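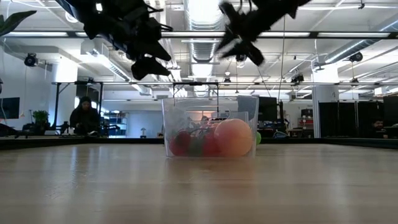
What brings day visitors back to a small coastal town for an overnight stay? In our survey the strongest link was with how they spent the late afternoon on the first trip, and people who were still in town at 6 p.m. were the most likely to book a room later.

Figure 2. Clear plastic container on a wooden table, with tomatoes and a round peach-orange ball inside and two black grippers above.

4.2 Return visits and length of stay

The survey covered two towns, Hirkness and Nernville, and reached 240 day visitors. Both towns sit on the same stretch of coast and draw most of their visitors by car. They differ in where people park. In Hirkness the main lot is next to the beach, and many visitors never walk up to the shops. In Nernville the lot is behind the main street, so the walk to the water passes the bakery, the galleries and the two older inns.

Visitors were asked when they arrived, when they planned to leave, what they had done so far and whether they had been to the town before. Those who agreed were contacted again seven months later and asked if they had come back, and if so, whether they had stayed the night. We did not ask about income, which several respondents brought up on their own when talking about room prices.

Return trips were common in both towns. Overnight returns were more common in Nernville, and the gap remained when we left out people with family nearby. Kjærgaard's earlier study of Panthorpe found a similar pattern and put it down to evening restaurant hours. Our results fit that reading only in part. Hirkness has more places open for dinner than Nernville does, but they are on the upper road – a steep walk from the beach lot – and few day visitors mentioned them.

Weather had less effect than we expected. Visitors who came on a foggy day in September gave lower scores for the beach and the same scores for the town as a whole.

Sigrún Blöndal carried out the follow-up calls, and her notes suggest that some people counted a stay at a campground as an overnight visit and others did not. We kept the answers as given. The wording was changed for the second round, which is covered in Section 5.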